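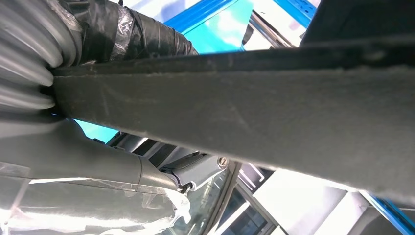
Gray felt and black tape.

The order came in at 3:40, and Kuo-hua Leung read it twice before he picked up the phone.

"It wants out of Coelho," he said. "All of it."

Tzu-hsuan Fang was two floors up, eating a late lunch at her desk. She had written most of the model that ran the Arkimance fund, and she did not like calls from the trading desk after three.

"Out of it how fast?" she asked.

"By the close."

"That's twenty minutes."

"I know what time it is."

She came down with her laptop under her arm. The fund owned 260 thousand shares of Coelho, a shipping company with old boats and a good dividend. It had been the second-largest holding since spring. No news was out. The stock was up a few cents on the day.

"Show me the reasons," Leung said.

She opened the log. The model ranked its reasons by weight, and most days they were dull: earnings, fuel costs, port traffic. Now the top line was a supplier called Gredden, which made parts for ship engines. Gredden had changed the payment terms on its website, from sixty days to 15. The model had read the page at lunchtime and decided that Gredden was worried about getting paid.

"By Coelho?" Leung asked.

"By somebody. Coelho is its biggest customer."

"That's thin."

"It's been right on thinner."

It had also been wrong. In July it had sold Fonuvari after the company took down a page of job openings. The page was back up in two days, with a new design, and the stock ran away from them. Leung had explained that one to the clients himself. He still had the letter in a drawer.

He was allowed to hold an order until the next morning if he signed for it. He had done that twice in four years. The form was short – his name, the time, and a box for the reason.

"What would you put in the box?" he asked.

Fang scrolled up, then down again. "I'd put that I don't believe it."

"Do you not believe it?"

She thought about it for longer than he wanted her to. The clock on the wall said 3:47.

"I don't know," she said. "I built it to notice things I wouldn't."

Leung closed the form. He split the order into pieces and sent the first one. It filled a penny under the last price. He sent the next. Fang pulled over a chair and sat down to watch, and her phone buzzed on the desk, and she turned it over without looking.

By 3:58 they had no Coelho left. Leung wrote down the average price on a yellow pad, the way he always did, and drew a line under it.

"Your lunch is getting cold," he said.

"It was a salad," Fang said, and went back upstairs.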